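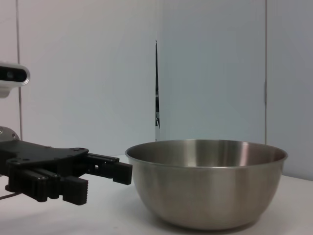
Section 4 covers recording a demo by remote control with the Flirnier hand controller. Do section 3 (homing) first, every time, even if the arm was homed this morning. The walkthrough uses the bowl task, so put an empty steel mixing bowl on the table to the right of the gripper and open the fingers all the way before you press anything. Start with a finger tip just short of the rim, near rim height. Same start for every demo in the set.

Home | Set-up | Teaching | Faults | Contact

Reading time: 3 min

4.1 Before you record

1. Controller on, wait for steady green. Blinking green = not paired, go back to 2.6.
2. Speed limit to 20 percent. New users stay there.
3. New task name. No spaces, the Pindmont software drops anything after a space.
4. Check free disk. 300 demos is the most one task folder will take.

CAUTION: Keep hands off the table while the controller is live. Second person holds the stop button.

4.2 Record

1. Squeeze and hold the trigger. Arm follows your hand only while its held.
2. Move in slow, one finger inside the rim, one outside. Stop.
3. Close until the bowl just moves. Back off a hair, close again.
4. Lift 200 mm straight up. Don't tilt.
5. Set down, open full, back out the way you came.
6. Release trigger. Press SAVE, or DROP if you bumped the rim.

NOTE: Small pauses are fine. Long ones are not, the trainer learns to wait.

NOTE: If the bowl slides instead of gripping, wipe the ridged pads and redo. Do not turn up the force. See 5.3.

4.3 Teaching by hand instead

Same steps but in free-drive mode. Hold the arm above the wrist, never by the fingers. Thumb button opens and closes. Keep your arm out of the wrist camera veiw on the approach. Don't mix hand demos and remote demos in one folder.

4.4 Replay check

Play back demo 17 or later at low speed, not the first one. First ones are usually jerky. If replay misses the rim, re-home and start the folder over.

Changes to this section: Lingyun Feng, Feb 2, 2021. Force limits table still to come from Marjorie Sowerby.

Related
Pairing the Flirnier controller
Finger pad cleaning and replacement
Seixas table mount, bolt pattern
Grivcombe cell: stop button wiring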